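Gerkel linen-look curtains and Inar sheer panels: a review for a tall, sunny window

Reviewed by Clifford McKinnon

The window in question is on an upper floor and looks out over flat roofs towards blocks of flats. Nothing nearby is tall enough to shade it. Low winter sun comes straight in, and in December it reaches the desk at the far side of the room by mid-morning. The previous roller blind either blocked the lot or let the lot in, so I replaced it with two layers: a cream curtain for weight and a sheer for daytime use.

The cream pair is the Gerkel, pencil pleat heading, unlined. The sheer is the Inar, sold as separate panels with a rod pocket. Both hang from a Sandhu double track fixed to the ceiling. I paid for all three.

The test conditions were not gentle. On a clear day there is no cloud to soften anything and a good deal of light also comes up off the roofs.

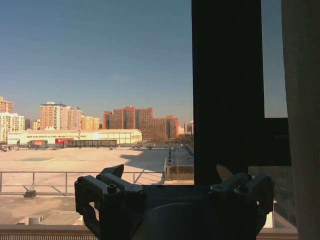 Glare was my main complaint with the old arrangement, so I gave it the most attention. A screen facing the window was unreadable before midday unless the blind was fully down. I wanted something that would take the edge off direct sun and still leave enough light to work by.

Fitting

The Sandhu track arrives in two lengths with a joining piece. The joint is the weak point. If the two lengths are even slightly out of line, the gliders catch as they pass over it, and the only cure is to slacken the screws either side, push the lengths together by hand and tighten again. I did this twice. The instructions show the joint in a small drawing and give no tolerance.

Brackets are steel and well made. The screws supplied are too short for anything but timber, so for a concrete ceiling allow for plugs and longer screws of your own. Gliders run in from the end and are held by a plastic stop, which needs a firm push before it seats.

The rod pocket on the Inar is meant for a pole. To use it on a track you need heading hooks through the top hem, and the hem is only just deep enough to take them. I set the hooks 6 cm apart. Any wider and the top edge sags between them.

Gerkel curtains

The cloth is a mid-weight weave with visible slubs. It creases in the packet and the creases do not drop out on their own. A steam iron on the medium setting dealt with most of them, working from the heading down, and the rest went after a week of hanging. The label allows washing at 40 and a warm iron. I have not washed them yet and cannot comment on shrinkage.

Once settled, the folds are heavy and regular, and they hold their line from heading to hem. That matters on a tall window, where a poor curtain tends to splay out at the bottom. The stitching on the side hems is straight. One of the pair had a loose thread at the lower corner, which I trimmed.

The colour is a warm cream and it sits well against a black frame and a dark speckled stone sill. I had expected the contrast to be harsh. The curtain takes up a fair amount of width when drawn back, and with 41 gliders on the main run the stack is wider than the retailer's diagram suggests. Measure for it. If the window runs close to a side wall, you will lose glass. 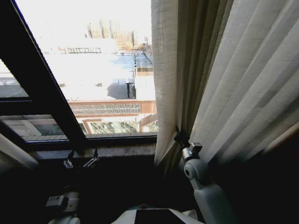 Inar sheers

These are an open, off-white weave with a slightly thicker thread at intervals in both directions, which gives a faint check. The pattern is hard to see in the packet and obvious with the sun behind it. I like it. Anyone wanting a plain voile should look elsewhere.

The panels are light and they move with any draught, so the bottom hem would benefit from a weight tape. None is fitted. I added my own and the hang improved at once. The cloth snags easily. Rings, rough fingernails and the burr on a cheap hook will all pull a thread, and a pulled thread in a weave this open cannot be worked back in neatly. Take hold of it flat between finger and thumb when drawing it, or fit a draw rod.

In use

I kept both layers for six weeks before writing this. With everything drawn back, you get the full outlook and the full glare. The roofs are the worst of it, as pale surfaces throw the sun back up at an angle no blind at the top of the window can deal with.

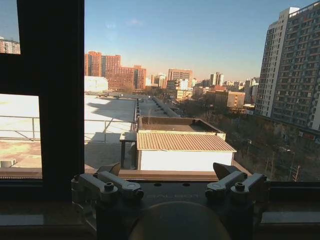 With the sheers drawn, direct sun is broken up enough for a screen to be readable at normal brightness. Shapes outside can still be made out if you stand close. After dark, with a lamp on, the effect reverses and the room can be seen from outside, so the sheers alone are no use for evening privacy. That is true of every sheer I have tried.

With the Gerkel pair closed as well, the room is dim and far from dark. Sun comes through the weave as a general glow, and a bright line remains at each side. For a bedroom I would want a lining. Gerkel sells one that hooks on to the same heading tape, although I have not tried it.

Heat is harder to judge. The room feels less fierce at midday with the curtains closed, but I took no measurements and would not buy them on that basis.

Drawing the curtains is smooth on the Gerkel side. The sheers are so light that the gliders tip and stick now and then, and a short tug at the leading edge frees them. A little silicone spray in the track reduced this. Do it before hanging the cloth. 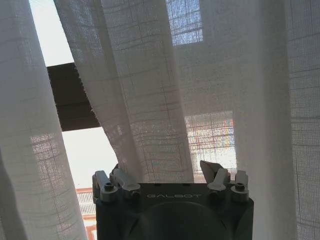 Faults and omissions

The joint in the Sandhu track, as described. It should be machined better at this price.

No weight tape in the Inar hem.

The Gerkel tie-backs are made from an offcut of the same cloth and are too short to go round a full curtain. I replaced them with a pair of cord ones by Ilar, which fit.

Drop lengths for the Gerkel go up in steps of 80 cm between the two longest sizes, so most people with a tall window will be taking up a hem. The bottom hem is deep and unpicks cleanly, and the cloth takes a new crease well.

Ratings

Gerkel curtains: 4 out of 5. Good cloth and a good hang. Poor tie-backs.

Inar sheers: 4 out of 5. Effective against glare. Handle with care.

Sandhu double track: 2 out of 5. Strong brackets let down by the joint and the screws. For a window narrow enough to need only one length, I would raise this to 4.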